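We finally got around to the alphabet blocks. They came to us from Marijke Leemans, who was clearing out her attic in July, and they spent the rest of the summer in a paper bag behind the coats.

I wanted to know if the set was complete before putting it on the shelf with the other wooden toys. The lid of the box is long gone, so there was no list to check against. I tipped the bag out on the table and started turning the letters face up. The grain on that table is dark and wavy, and the yellow and green edges show up well against it.

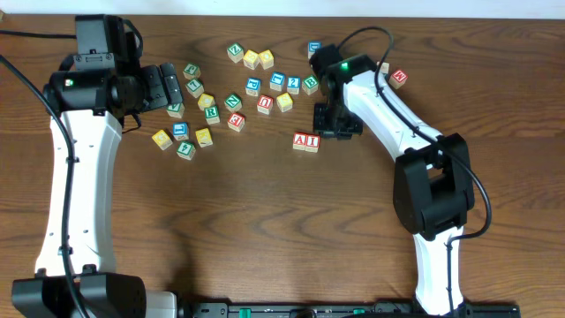
My plan was to go in order from A, but that meant hunting for one block at a time. Sorting by color went faster. I pushed each color into its own group, then spelled short words to see which letters I kept reaching for. The vowels ran out first, as they always do — my sister and I had the same trouble with ours.

For cleaning I used a cloth wrung out in warm water with a drop of dish soap. Don't soak them. Ekaette Babalola soaked hers once and the paint lifted at the corners.

They now live in a shallow tray on the second shelf, one layer deep. A similar used set was listed at 200 with shipping, so I'm glad Marijke asked us first.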